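Pamus Bedroom Textiles: README

Version 3, September 2020
Maintained by Kauko Vuorinen and Xuelian Tang

Summary

Pamus is a set of photographs and written notes about soft things in lived-in bedrooms: sheets, blankets, pillows, bolsters, cushions, and the clothes and covers that end up on the floor. It was put together for people who work on fabric recognition, laundry sorting, and tidying tasks, and who need bedding as it looks between one use and the next. Catalog photos of made beds were left out on purpose.

This release has 3,340 photographs. Of these, 2,066 have a full written note and the rest have only labels. The notes were written by Kauko and checked by Xuelian, and then the other way around for the second half.

What is in the folders

The top folder is split by room, and each room is split into "floor," "bed," and "other." A photo goes into "floor" if the main textile in it rests on the floor, even when a bed or a chair is also in view. A photo goes into "bed" if most of the view is mattress, sheet, or bedding. Shelves, drawers, chair backs, and door hooks go into "other."

Each photo has a text file with the same name. The first line is the list of item labels, separated by commas. The second line is the state of the main item (see below). Everything after that is the free note, if there is one.

The Brurkomari room

Most questions we get are about the Brurkomari room, so it has its own section. It is a bedroom with a wooden floor and a lot of printed fabric. Cartoon prints are hard for labelers. A print that is easy to name when the cloth is flat can turn into a few dark outlines and a patch of color once it is crumpled. In the floor photos the pale printed cloth is labeled "printed fabric, unspecified," with the heart noted as a print motif. The red item near it is labeled "cushion or beanbag." 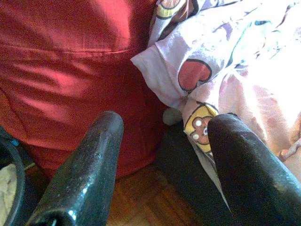
We do not guess at the type of an item when the shape does not settle it. A crumpled cloth could be a blanket, a duvet cover, or a nightshirt, and past versions of this set had too many confident labels that two people could not agree on. If you need a closed list of classes, map "unspecified" to whatever your project uses for unknown cloth. Please do not map it to "blanket," even though that would be right a good part of the time.

Item labels

sheet: any flat or fitted sheet, including satin
blanket: a cover that can be recognized as such from its thickness or the way it folds
pillow: a standard bed pillow, with or without a case
bolster: a long pillow, straight or bent
cushion or beanbag: a stuffed item that is plainly not a bed pillow
clothing: used only when a sleeve, collar, leg, or waistband can be seen
printed fabric, unspecified: crumpled or partly hidden cloth with a print
plain fabric, unspecified: the same, without a print
upholstery: sofas, padded headboards, and other covered furniture

State labels

flat: spread out, with no large folds
wrinkled: spread out, with creases across the surface
folded: layered, even if the fold is untidy
crumpled: no clear layers or edges
hanging: held up by furniture or a hook
stuffed: used for pillows, cushions, and bolsters

The line between "folded" and "crumpled" was argued over more than anything else in the set. The rule we settled on is that a labeler has to be able to point to a folded edge. If they can, it is folded, and it does not matter how puffy or crooked the rest is. The pink blanket on the bed in the Brurkomari room is a fair case of this. It is bunched, and its lower edge curls over onto the sheet, and it still counts as folded.

Notes on satin

Satin sheets gave us trouble in daylight. The shine turns part of the cloth nearly white, and a pattern woven in the same color as the ground can disappear there while staying faintly visible in the shade. For this reason the color of a satin item is always taken from the shaded part. The Brurkomari sheet is entered as "champagne beige, tone-on-tone floral." Anyone training on color alone should expect the bright areas to be called white.

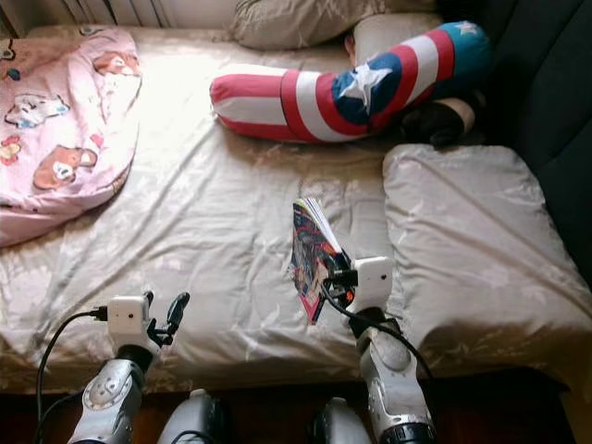

Bolsters bring up a different problem. They bend, and a bent one can be read as two pillows, especially when the print changes along its length. Stripes at one end and stars farther along do not make two items. One label is given per object, and the free note says which way it bends. Character and comic-book prints are described in the note by color and shape first, then by name if the labeler knows it.

Dark items tucked into corners get a label only if their outline can be followed. Otherwise the note says "dark object, not identified" and leaves it there.

How the notes were written

Each note was written from the photograph alone. Labelers were not told what had been in the room, and they could not ask. Typical length is two to four sentences. Where the two of us disagreed, the more general word won. A total of 2,699 photographs went through a second check in December of the year before this release, and labels changed after that are marked "rev" at the end of the first line.

Known problems

The Oksanen room has far more gray and white bedding than the others and should be sampled less often.
In the Zoron room the labels "sheet" and "blanket" were swapped in one subfolder. This was fixed in version 3, so please delete older copies.
Small prints are described unevenly. Kauko tends to name every animal and Xuelian tends to write "animal print."
Sheer curtains were sometimes labeled "plain fabric, unspecified" and sometimes skipped.
There are very few wool items.

Uses we would rather not see

The set says nothing about whether a thing is clean, so it should not be used to train a clean-or-dirty classifier. Wrinkles are not a sign of either. It is also too small to say anything about how people in general keep their bedrooms.

Corrections

Send the file name, the current label, and the label you think is right to either maintainer. Corrections are collected and applied together with the next version. If you have relabeled a whole folder for your own project, we would like to have that too, along with a line or two on the rules you used.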